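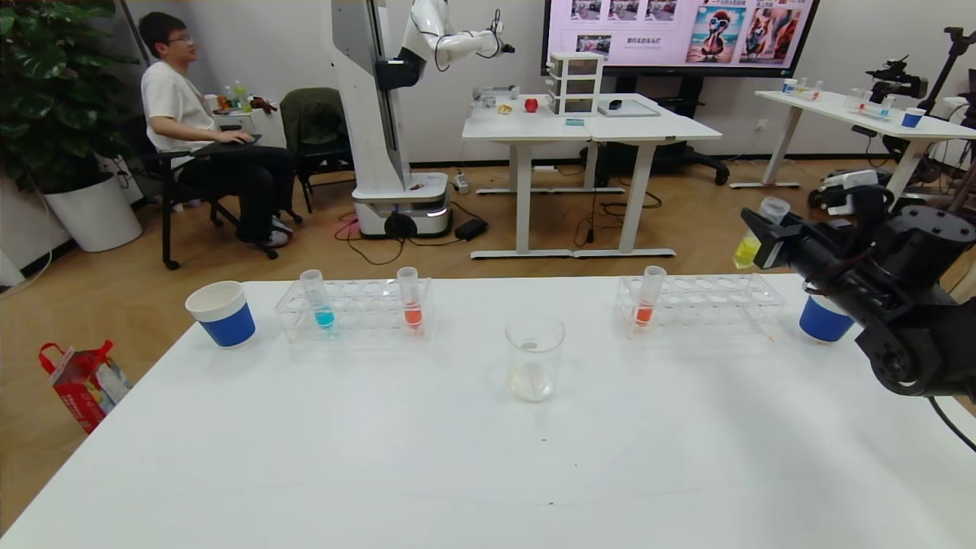 The slab at Prillville was placed in November, in two pours, and by the second the wind had come up from the river. Imani Lindgren stood at the east form with the ticket book under her arm. The first truck from Javedard read four inches of slump. The second read six and a half. She wrote both numbers down and initialed them.

"It's within what he'll accept," the foreman said.

"It's not within the spec."

"He'll accept it."

She rejected the truck. The driver washed out at the pit behind the trailers and left by the north gate. The next truck came forty minutes late, by which time the edge of the first pour had begun to set. Lindgren had the crew rough the joint and wet it down. It was not a planned joint. She marked it on the drawing with a red pencil, between column lines C and D, and drew it as it was – slightly crooked, with a jog at the sleeve for the floor drain.

The building was to be a warehouse for Vemier. It had 36 columns on a square grid and a floor designed for forklifts carrying pump housings. Under the floor was compacted fill, and under the fill was a clay that the soils report described in one paragraph.

## Twenty-eight days

The cylinders went to the lab in Ferrand. The ones from the first pour broke where they were expected to break. The ones from the second pour broke a little higher. Chrysoula Tzanetos, the engineer of record, called the site trailer at 7:15 in the morning.

"Your joint isn't on my plan," she said.

"No."

"Why is it there?"

Lindgren told her. She gave the slump, the time the truck was turned away, the time the next one arrived and the temperature at each. There was a pause on the line with paper moving in it.

"Did you dowel it?"

"There wasn't time. The mesh runs through. I lapped it where it was short."

"How much lap?"

"Twelve inches."

"I would have used eighteen."

"I had twelve."

Tzanetos said she would run it. She called again after lunch and said that the joint would carry the forklifts but that it would open, and that it should be sawn and filled before the racks went in. She asked for a survey of the floor at every column and at the midpoint of every bay. Lindgren said she would shoot it herself.
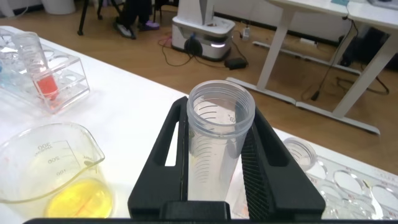 ## The survey

She started at column A1 with the level on a short tripod and a laborer holding the rod. The roof deck was on by then, but the walls were open on the west side, and the light came in flat across the concrete. It showed every trowel pass.

Most of the readings were good. At C4 the floor was low by an eighth of an inch. Along the joint there was no difference between one side and the other that the rod could find. She got down on one knee and laid her hand across it anyway. There was a crack there, as wide as a fingernail is thick, following the jog at the sleeve exactly as she had drawn it.

She wrote: joint open, hairline to 1/32, no vertical offset.

The laborer asked if that was bad.

"It's where it's supposed to be," she said.

The saw crew came the next morning. The invoice listed 119 feet of cut and more than 589 dollars of filler, and Vemier's office sent it back with a question mark beside the filler. Lindgren attached the drawing with the red line on it, the two tickets and a copy of her survey notes, and mailed it again.

Then she picked up the rod and went out to check the dock pits, which were next.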